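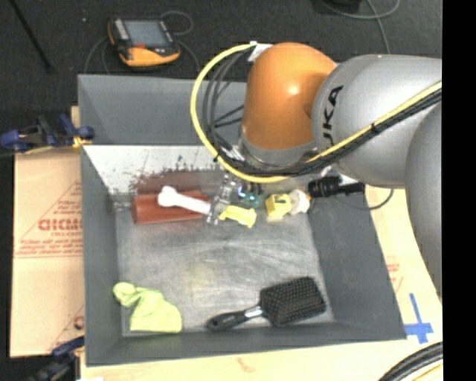 Cubeta Laur para celdas de picking: características y normas de uso

Equipamiento > Celdas robotizadas > Cubetas y contenedores > Laur

Tiempo de lectura: 4 minutos

La cubeta Laur es un contenedor rectangular gris para tareas de recogida y depósito con brazo robótico. Tiene el fondo plano y las paredes inclinadas, de acabado mate, para que las piezas no queden encajadas en las esquinas y la pinza pueda entrar en ángulo. Se apoya sobre la mesa de trabajo y se sujeta por el borde con mordazas de apriete.

Elta la suministra suelta o dentro del kit de celda Amness. Las normas de esta página valen para los dos casos.

Datos técnicos

Color: gris mate
Espesor de pared: 4 mm
Carga máxima repartida: 26 kg
Fijación: mordazas sobre el borde (no incluidas en la versión suelta)
Versiones: Laur con borde liso y Laur con borde reforzado

Fijación a la mesa

Use al menos dos mordazas en un mismo lado, una cerca de la esquina trasera y otra cerca de la delantera. Si solo se pone una, la cubeta gira cuando la pinza empuja una pieza contra la pared, y las posiciones guardadas en el programa dejan de servir. Compruebe el apriete al empezar cada turno y repítalo cada 200 ciclos.

Una vez fijada, marque la referencia en la mesa con cinta adhesiva de color. Una cruz junto a una esquina delantera basta para detectar a simple vista un desplazamiento. La cinta se cambia cuando se levanta; no se pega una tira nueva encima de la vieja.

Contenido mezclado

La Laur admite objetos de forma, tamaño y material distintos en una misma carga: telas arrugadas, piezas rígidas, cepillos, cilindros. En estas cargas conviene seguir unas pautas:

– Programe la fuerza de cierre para el objeto más frágil de la carga.
– Los textiles deben quedar dentro del borde. Una punta que cuelgue por fuera puede engancharse en una mordaza.
– Las piezas pegadas a la pared trasera requieren una aproximación lenta. En modo manual, no pase de 200 mm/s.
– Si entra en la cubeta un objeto con cable, el cable cuenta como obstáculo y hay que incluirlo en la evaluación de riesgos.

No supere la altura de las paredes. Deje 300 mm libres por encima del borde para el paso de la muñeca del robot y de su mazo de cables.

Cables del brazo

Los cables que van por fuera del brazo se agrupan con bridas y se dejan con un bucle suficiente para el giro completo de la última articulación. El bucle no debe tocar el fondo ni rozar la pared en ningún punto de la trayectoria. Pruebe primero el recorrido entero con la cubeta vacía y a velocidad reducida – la mayoría de los roces aparecen en los extremos del movimiento, donde el bucle se abre más.

Consola de programación

La consola se deja siempre fuera de la cubeta, en un sitio al que el operador llegue sin meter el brazo en la zona de trabajo. Su cable no puede cruzar por encima del borde. La parada de emergencia tiene que quedar a la vista y sin nada delante.

Antes de meter la mano

Para retirar o recolocar objetos, detenga el robot y espere a que el brazo esté parado. La pausa del programa no sustituye a la parada de seguridad. Quien entra lleva consigo la consola, y el ciclo se reanuda desde fuera.

La evaluación de riesgos de la celda completa corresponde al integrador, conforme a la norma ISO 10218-2 y a la legislación de cada país. La cubeta por separado no lleva marcado de máquina.

Limpieza y sustitución

Paño húmedo y jabón neutro. Los arañazos superficiales del fondo son normales y no afectan al uso, aunque pueden alterar la detección si el sistema de visión trabaja con poco contraste; en ese caso, repita la captura de fondo vacío. Retire la cubeta si hay grietas en el borde o si el fondo baila sobre la mesa.

Compatibilidad

El borde reforzado acepta los separadores Plustetti. El borde liso, no.

Consultas sobre montaje y repuestos: Celeste Seixas, soporte técnico de Elta.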